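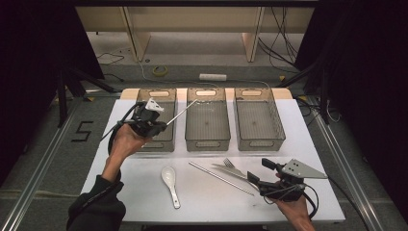

Cutlery and bins, both grippers in hand.

April 2020

Spent most of the day on the spending list for Rosa. I had meant to finish it last week, but I kept putting off the calls, and half the prices I had were from October and no good anymore.

The big item is a spare pair of hand-held grippers. We do all our recording with the one pair, and if a jaw cracks we stop until it is fixed. Drasten wants 637 dollars for a pair, assembled. Muñoz will sell the parts for less, but then one of us has to build them, and I know what happened to my evenings the last time. I wrote down Drasten and put Muñoz in the notes column.

Next are the finger pads and cables. Muñoz quoted 187 dollars for a box of pads and a set of longer cables, plus 33 for shipping. I asked if the shipping could come off if we ordered it all together with the screws. He said he would look into it. I have asked him that before and he has always looked into it.

Then there is the stuff that doesn't sound like equipment. I put down 100 dollars for tableware, bins, and tape. Oltthorpe crossed out the same line last year and told us to bring things from home, so I wrote it this time as "task objects" and gave it its own row. Chopsticks are the hard part of the cutlery job. They are thin and they roll, and I would like a few kinds to work with — wood, plastic, square ones — before we say the grippers can handle them. Spoons I'm not worried about.

I went back and forth on whether to ask for the arm this year. My feeling is no. We don't have enough recordings to make good use of it, and the quote is only good for sixty days. If we get the spare grippers now, two people can record in the same afternoon once we are allowed to share a room for that long again. That is worth more to me than an arm under a sheet.
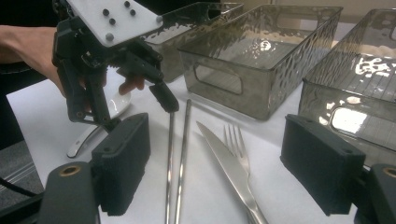

Fenna Brouwer thinks I have it backward. She called after lunch and said we should ask for the arm first and let them talk us down to the grippers, and that if we only ask for small things we'll only ever get small things. She also said the list has no line for repairs, and she's right about that. I had folded repairs into the cables, where it would have looked like we were buying a great deal of cable.

So I added a repairs row and left it blank until I can find the old receipts. They should be in the gray folder, unless they went to Oltthorpe with the tax papers.

On the arm I told her I'd think about it. I could put it on a second page, marked for next year, with the quote attached. That way it has been mentioned.

Still to do: call Drasten back and ask how long delivery takes right now, check whether the pads from Muñoz fit the Drasten jaws, and find out who signs if the office stays closed. Made soup. Went to bed late.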